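Switching electricity supplier, part two

06/05/2021

I said in October that I would write again once the switch had gone through, and it has taken me until now to get a full set of bills together.

We left Teren at the end of the fixed deal. Their renewal quote was 1038 pounds for the year, paid monthly, and the cheapest one I could find for our usage was with Vosel. The form took a quarter of an hour. You need your last bill, your meter number and your bank details, and after that you mostly wait.

The first problem was the opening reading. I sent it on the day they asked for, and the first statement used an estimate anyway, nearly 500 units too high. I rang, was told it would correct itself, and it didn't. I then emailed a photo of the meter with the date written on a bit of paper next to it, and the new statement came eight days later.

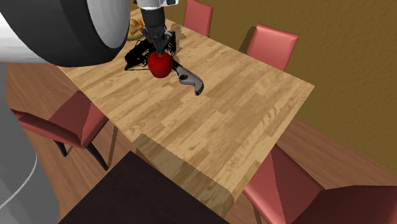
The second was the money Teren still owed us. We were 115 pounds in credit when we left. The final bill showed the credit clearly enough, but the refund didn't arrive until I asked for it. If you are switching, look at the final bill properly and put a note in the diary to chase it.

Since then it has been fine. Vosel send an email on the first of the month, I read the meter before breakfast and type it in, and the bill matches. Their website logs you out if you leave it alone for more than a couple of minutes, so have the number ready before you start.

I've been asked in the comments about smart meters. We haven't got one. The cupboard is under the stairs and the signal there is poor, and the fitter who came out to the house next door gave up for the same reason. I may try again when the kitchen is done.

Gas is still with Odby. That deal runs until the autumn and there is a fee for leaving early, so I've left it alone.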